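Home Automation Board > Robots and Gadgets > Are we there yet? Tidying, sorting and other dull jobs

kettle_and_fuse
17th November

Right, I've been playing with the Stistik simulator every evening for a fortnight and I'm completely hooked, so you lot are getting a thread whether you like it or not. The question is the old one: can a machine do a small, boring household or workshop job yet? Mine is clearing a worktop. Orange block, blue rod, a rack with stripy bits in it, all to be put where they belong. The sort of thing you'd give a bored ten-year-old on a wet afternoon.

Three renders from the same session, the first one being right down by the fingers:

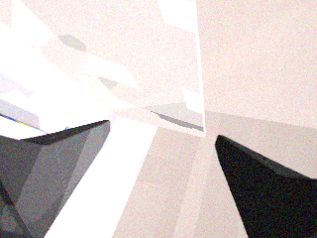
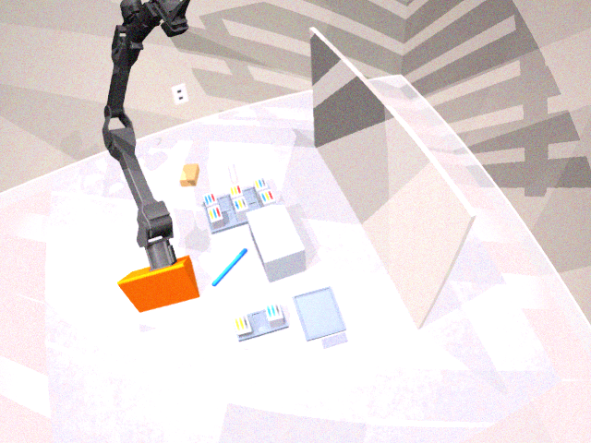
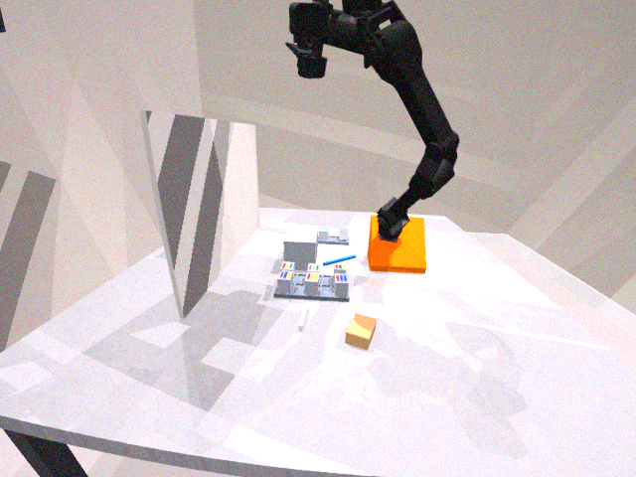 I ran the orange block job 50 times with the same settings and it finished 49 of them. Forty-nine! A year ago I couldn't get my old script to find the block, never mind pick it up. I know it's only a simulator, but I sat there grinning like an idiot. Next job is the blue rod, which is thinner and rolls, so wish me luck.

mossbank
Lovely stuff and I don't want to spoil the party, but a block is the easiest thing in the world to pick up. Flat sides, stays put, doesn't squash. Show me a sock. Or a teaspoon at the bottom of a washing-up bowl. I'd say we're as far from a tidy kitchen as we ever were.

kettle_and_fuse
Fair, but you have to begin with something! And I'd argue half the things in my shed ARE blocks. Boxes of screws, batteries, tins, packets of sandpaper. If an arm could just put those back on the shelf I'd be a happy person.

ninepin
I work in a small packing shop and we've had a Stekach arm on the bench since the spring. It puts jars into trays. In one shift last week it did 761 jars and I only had to step in when a tray came through the wrong way round. So for shop-floor work my answer is yes, it's here, as long as the job is the same job every time.

Change the jar and you lose an afternoon setting it up again.

mossbank
"As long as the job is the same job every time" is doing a lot of work in that post. Nothing in my house is the same job twice.

ninepin
No argument there. I wouldn't want it in my kitchen either, it's bolted to a bench the size of a door.

tallow
Can I ask a beginner's question? When it goes wrong in the simulator, what does going wrong look like? Does it drop things, or miss them, or what?

kettle_and_fuse
Great question. My one failure was a miss – it came down a touch too far over, closed on the corner and the block skidded away. Then it carried on with the rest of the routine holding thin air, very pleased with itself. Checking whether you've got hold of the thing is a whole job of its own, and I've only just started on that part. I'm trying out the Onu add-on for it, which watches how far the fingers have closed. Early days but I like it a lot.

greyhen
Onu is good. Turn the closing speed down before you do anything else, the default is far too quick for thin things like your rod.

I'm going to disagree with both camps though. I don't think picking up is the hard bit any more. The hard bit is knowing where things go. My arm (a home-built one, nothing fancy) can lift nearly anything on my desk, but somebody has to tell it that the red pencil lives in the jar and the post goes by the door. My partner and I can't agree on where the post goes, so what chance has the arm?

mossbank
Ha. All right, that one I'll give you.

I still say simulators flatter everybody. There's no grease in there, no crumbs, no cat. When you've done it on a real table, with a real block, I'll buy you a pint.

kettle_and_fuse
Deal! I've got a second-hand Clesta arm coming at the end of November, and the first thing it'll be asked to do is this exact job. I'm going to give it 60 goes and post every result, good or bad. If it manages half I'll be thrilled.

ninepin
Two tips for the real thing. Clamp the base down properly, then clamp it down again. And mark the table with tape so you can put the block back in the same place after each go, or you'll never know what changed.

tallow
Following this one. I only came on here to ask about a robot mop and now I'm pricing up arms.

greyhen
Get the mop first. Mine has done the hall floor every morning for two years and I never think about it. That's a household chore done by a machine, and it didn't need any fingers.

kettle_and_fuse
Good point, I'd forgotten mops count. Tape ordered, closing speed turned down. Back when I've had a proper go with the rod.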